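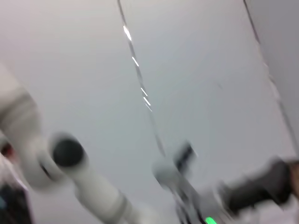

Looking up at our ceiling, with the dark line running across it

Dark line across a pale ceiling: caulk it or leave it alone?

stiltoscombe_upstairs
Hello everyone, and thank you in advance for your patience with a beginner! We moved into this building in Stiltoscombe in July and I have finally started on the big upstairs room. The ceiling is a pale grayish white, which I like very much, but it has a thin dark seam running right across it, and there's a second one over where the ceiling meets the wall. The wall is a touch darker so that one bothers me less. The one in the middle catches my eye every time I sit down with my coffee. Can I just fill it and paint over? I have 70 dollars left for this room and a ladder on loan until 30th January, so I'd love to get it done in one go.

Asemau
Welcome! I had a line like this for 19 years and I do understand the coffee problem. Before you buy anything, go up the ladder and press gently on both sides of it. If one side moves and the other doesn't, you probably have two panels meeting, and plain filler will crack again by next winter (mine did, twice, and the second time I had just cleaned the carpet). In that case you want joint tape and compound, in thin coats, sanded lightly in between. If nothing moves, a paintable flexible caulk smoothed with a damp finger is fine. Do the wall edge with caulk either way. I can't tell from the picture how deep the line goes, so do look closely before you choose. And paint the whole ceiling afterward, even though it's a pain. I touched up only the strip in mine and swapped a dark stripe for a shiny one.

fortin_fixes
caulk it, 21 minutes tops

stiltoscombe_upstairs
Thank you both! I'll do the press test this weekend and come back with what I find. Asemau, did you use a flat paint in the end?

Asemau
Yes, dead flat. It's much kinder to a ceiling when the lights are on.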